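16 April 2026

Second week with the arm program at work. I was at the desk by seven and had the simulation open before Danuta got in. Górecki wants the sorting cell at Ollska running by October, and until the real table arrives we do everything on the screen.

I used to pack kits by hand on that line. 134 kits on a good shift, 32 when the labels were wrong. Now I sit upstairs and tell a drawing of an arm where to put its fingers. My back is better. My eyes are worse. I miss the radio.

Jadwiga Czarnecka came up at lunch and asked what happens to the evening crew. I told her what I was told: two people stay on the cell, the rest move to returns. She asked which two. I don't know, and I said so. She ate her soup and went back down without saying much. I think she would be good at this work and I should have said that to her.

In the afternoon Danuta and I went over the pick order. She wants the red piece done first. I would leave it for later and start with the pieces nearer the orange box, the way I did it on the line, but the planner doesn't care about habits. We agreed to try it her way for 10 runs tomorrow and mine after that.

The Skekska people called again about the training hours. They still have me down as a packer. I asked them to fix it and they said to send the form, so I filled in the form. Job title took me a while. I put "cell operator" and left the grade blank.

Last thing before I shut down I put the pieces out again for the morning.

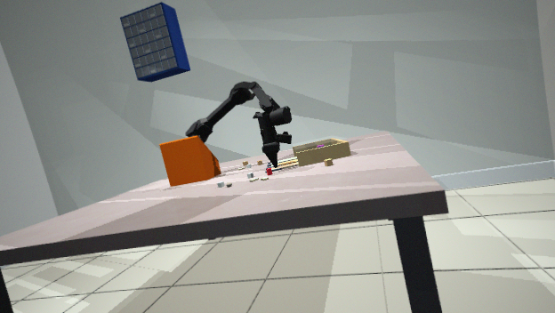

Bus was late going home. Need to ask Jadwiga on Monday if she wants to come up for an hour and try the controls. Also buy eye drops.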